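Reboco a descascar na parede sul depois de pintura nova: humidade ascendente ou condensação?

Publicado em abril de 2024, categoria Paredes e Revestimentos
1552 visualizações

tijolo_burro
Tenho uma moradia com paredes de pedra e cal, rebocadas por dentro com argamassa de cimento pelo dono anterior. Em agosto apliquei duas demãos de tinta acrílica na sala. A tinta começou a empolar numa faixa contínua junto ao rodapé, com pó branco por trás. A faixa vai até 97 cm do chão. Acima disso a parede está sã. O higrómetro da sala marca valores normais e as janelas foram trocadas. O vendedor da Cevetti recomendou um primário antifungos e repintar. Faz sentido, ou o problema é outro?
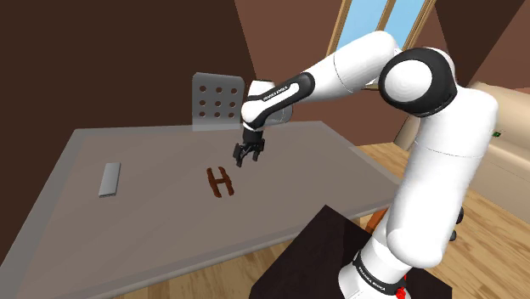

Posso pintar por cima do pó branco se o escovar primeiro?

Os sais continuam no reboco e voltam a cristalizar atrás da película, pelo que a tinta nova solta pelo mesmo sítio. Escovar a seco serve apenas para preparar a parede antes do tratamento.

calafate_norte
Pelo que descreve, humidade ascendente. A condensação aparece nos cantos frios, atrás de móveis e junto ao teto, com manchas escuras de bolor. Uma faixa horizontal a partir do chão, com eflorescências, indica água a subir por capilaridade. O reboco de cimento agrava o caso: é pouco permeável ao vapor e obriga a água a evaporar mais acima.

Procedimento:
Picar o reboco até 30 cm acima da linha visível de sais.
Escovar as juntas e aspirar. Não lavar.
Deixar a alvenaria exposta o tempo que for preciso. Medir o teor de água em vários pontos, sempre nos mesmos, e só avançar quando as leituras estabilizarem.
Rebocar com argamassa de cal hidráulica natural, em camadas finas, respeitando a cura de cada uma.
Acabar com tinta de silicato ou caiação.

O primário antifungos não atua sobre sais. Usei a argamassa macroporosa da Kuvbridge numa adega com o mesmo quadro e a parede aguentou 4 invernos. Confirme a cota do terreno no exterior: se estiver acima do pavimento interior, abra uma vala drenante antes de mexer no reboco.

rodape47
tive igual e meti placas de gesso hidrófugo por cima com perfis, ficou ótimo e não se vê nada

calafate_norte
Tapar não reduz a entrada de água. Sem caixa de ar ventilada, a parede fica mais carregada e os perfis corroem.

tijolo_burro
Obrigado. O canteiro do lado de fora está de facto acima do pavimento. Vou baixar a terra primeiro e pedir preço à Chaimongkol para a vala. A injeção de creme de silano fica para depois, se as leituras não descerem.

Tópico marcado como resolvido pelo autor.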